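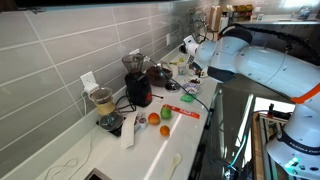
Sulovance open day in Horkow - anyone else go?

benchdog84
Went in the afternoon. They had the kitchen counter set up in the Gebreyes building with a Franka arm, the white one with the orange rings. It works over real kitchen clutter: coffee grinder, pour-over pot, fruit, a sponge. You stand behind a line of tape and they run it for you. The task I saw was going to a plate at the far end and picking things up off it. It was slow but I liked it.

tworavens
I was there in the morning. Slow is putting it kindly. I timed one pick at 9 seconds, and my kid does it in one. I don't see who is paying for this.

benchdog84
It's a research demo. They said so at the door.

oldmillroad
They also said "future home helper" on the handout, so I think it's fair to judge it that way. I was less bothered by the speed than by the cables. They hang all over the place.
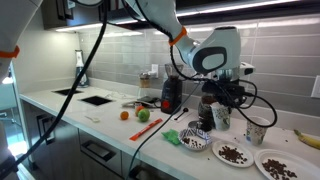
kettleblack
Does the arm decide for itself where to reach, or is somebody steering it?

benchdog84
Both, depending on the session. In the early one an operator was steering and they were recording it. In the later one it ran on software they call Sirkon, trained on those recordings. The staff told us before each run which one it was.

kettleblack
Thanks. I only caught the end and missed that part.

tworavens
They did not tell us in the morning. I had to ask. If you are showing this to some 300 visitors you should put up a sign.

oldmillroad
There was a sign by the coat rack. It was small, I'll give you that.

benchdog84
Agree it should have been bigger. Anyway, to finish what I was saying about the later session, since kettleblack missed it. The engineer asked us to pick what it should go for. Somebody asked for the plate, and after that somebody asked for the sponge.

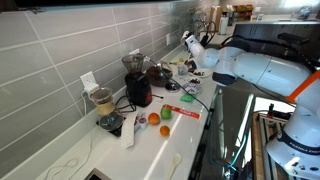

The plate went fine both times I watched. It missed the sponge once, stopped, backed up and tried again. She let it fail without stepping in, and I thought that was the best part of the visit. Then she explained that small dark pieces on a plate are harder than fruit - there is less to grab and the fingers get close to the surface.

tworavens
OK, that sounds better than what we got. Ours was mostly a talk with two short runs.

oldmillroad
Did they say if there will be another one?

benchdog84
January, same building. Take the 979 bus, the parking was full by noon.

kettleblack
I'll go to the later session this time. Is it still free?

benchdog84
Free, but you have to sign up at the front desk.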